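Dolten Hand Gripper (refurbished, with wrist camera)
Home > Grippers > Hand-held > Dolten

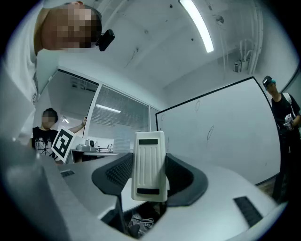

View from the tool's own camera: ridged white block between the fingers, marker board held up at back left.

£1,231 inc. VAT
Availability: built to order
Spare finger pair: £264
Pads: see the bottom of the page

Hello! I'm Hanne Hakala and I rebuild these, so if you buy one it will have been across my bench and I've probably sworn at it at some point. This page has got longer every time somebody rings up with a good question. Skip to Looking After It if you already own one, that's what most people come back for.

What you get

One hand gripper with both curved fingers fitted, fresh mesh on the inside faces, the camera mounted and focused, a marker board, a hex key, and a USB lead with the strain relief already on. There's a case too. The case is a bit ugly but it shuts properly and the foam is cut so the fingers don't touch each other in transit (the old foam let them rub and you'd open the lid to find a shiny patch on one of them).

It weighs 869 g with the fingers on. That's fine for a quarter of an hour and then you'll want to swap hands or have a cup of tea.

The fingers are the scooped sort and they're a left and a right. They look as if they ought to swap over, and they do go on the wrong way round if you're determined, but the tips won't meet and the trigger will feel gritty. There's an L and an R scratched inside the root of each one. I scratch them myself, with a scriber, so please forgive the handwriting.

Setting it up

Do this with the tool unplugged. Fit the fingers first, L then R, and leave the screws a quarter turn loose. Squeeze the trigger slowly until the tips meet, hold it there, and nip the screws up with your other hand. It's a fiddle the first time. Let go and squeeze again: the tips should come together with no sideways step you can feel with a fingernail. If there is a step, slacken the right finger only and try again. I always leave the left one alone once it's on, otherwise I end up chasing the error round in a circle all afternoon.

Then plug in and look at the camera picture. It's a very wide lens and straight things bend towards the sides (whiteboards and door frames especially), so don't go hunting for a fault when your shelves look like bananas. What you're after is both fingers in view, coming up either side of the middle, with the grey body curving along the bottom. If one finger sits well over to its side, the camera has been twisted in its collar. Slacken the collar, turn it a hair, tighten, look again.

After that, the marker board. You need a second person for this or a clamp. Have them stand a few steps away, hold the board up with one hand, and tilt it slowly this way and that. Tilting is good, flat-on the whole time is no use at all. Get the white border in view along with the black blocks, and ask them to keep their thumb off it! A thumb over the corner is the commonest cause of a failed calibration and I get an email about it nearly every month.

Move the board into the corners of the picture too. People do a lovely job in the middle, call it done and then wonder why the reading goes off when they reach to the left.

For the last check I use something upright with square-ish sides that isn't too heavy. Close on it, lift it clear, hold it still and watch it for a slow count of ten. If it creeps down between the fingers, the mesh wants cleaning. If it swings round like a gate, your tips aren't meeting squarely, so it's back to the quarter-turn business, sorry. Ridges down the front of an object are no bother, the fingers wrap in from the sides.

Looking after it

The mesh. Brush it, don't scrub it. I use a soft toothbrush, dry, working from the root out to the tip, and then a lint roller over the top. If something sticky has got in, use a barely damp cloth and leave the fingers open overnight. No solvents please, the glue underneath gives up and the mesh lifts at the edge in a sort of wave, and then it's new pads.

The vents. There's a small slot on one side of the body and a bigger grille on the other, and both want to be kept clear. Hold the hoover nozzle near them for a few seconds, with the power off. I'd rather you didn't use canned air, which packs the fluff further in (I have taken some really remarkable felt out of these). Tape over the grille voids the warranty and yes, somebody did.

The trigger linkage. One drop of light machine oil on the pivot whenever it starts to squeak. One drop.

The screws. Check the finger screws at the start of any long session. They're not going to fall out, they just relax a bit in the first week or so after fitting, then they settle down and you can nearly forget them.

The lens. Lens cloth, breath, nothing else. If you've bumped the camera, do the marker board again even if the picture looks fine.

When something's wrong

Trigger goes in and doesn't come all the way back: nearly always the return spring has hopped off its post. Take the lighter-coloured side cover off (4 screws, all the same length, hooray), find the spring just behind the big grille, and hook it back on with tweezers. If the end of the spring has straightened out it needs replacing. I'll post you one for the price of a stamp.

One finger moves before the other: worn bush on the lazy side. You can carry on like that for quite a while if you're only picking up big things. For small parts it'll drive you mad. This one's a send-it-back job, I press the bushes in with a jig and it isn't something I'd want to talk you through by phone.

Picture drops out when you turn your wrist: the lead. Wiggle it at the plug end, then at the body end. If it's the body end, have a look at whether the strain relief has slid down the cable, push it back up, and put a cable tie behind it. Tyyne Harju came up with the cable tie and I've fitted one to every tool since, so if yours is an older one you may not have it.

Clicking from inside the body: stop using it and ring me.

Cracked finger: they crack at the root, on the inside of the curve, and you'll usually see a pale line well before it lets go. Don't glue it. I've tried every glue in the shop and the repaired finger is always stiffer than its neighbour, so the grip pulls to one side. A new pair is £264 and I only sell them as a pair for the same reason.

Other bits that fit

The Drokus stand holds it upright on a bench, trigger side out, and it's a great help when you're changing mesh. The older Hyun cradle fits as well if you take the rubber lip out of it. The Roltevum charging dock does NOT fit, whatever the listing elsewhere says, it fouls the collar and you'll scratch your lens.

Mesh pads come in pairs, pre-cut, with the backing on. Warm the finger with your hand before you stick one down, start at the root, and smooth it along the curve with the back of a teaspoon. Trim the tip last. Allow a night before you grip anything with it.

Questions I get

Is there a left-handed one?
The body's shaped the same for either hand. The lead comes out on one side so left-handers get it across the wrist, and Teemu Turunen (left-handed, uses his all week) runs his up the forearm under a bit of stretchy bandage. Works a treat.

Can I use my own marker board?
If it's flat and stiff, yes. Card goes wavy. Tell the software the real size of the black part, measured with a ruler, and leave the white border out of the measurement.

Do you service ones you didn't sell?
I do, but there's a queue, and I'm shut for the first half of August.

How long does a rebuild take?
About a fortnight from the day it lands on my bench, longer if it needs bushes.

Send repairs in the case if you have it, fingers OFF, with a note inside saying what it did and when it started doing it. "Broken" doesn't get us very far!

Page last changed 2018-06-22 (pad fitting notes added, stand link fixed, thanks Dae-han Baek for spotting it)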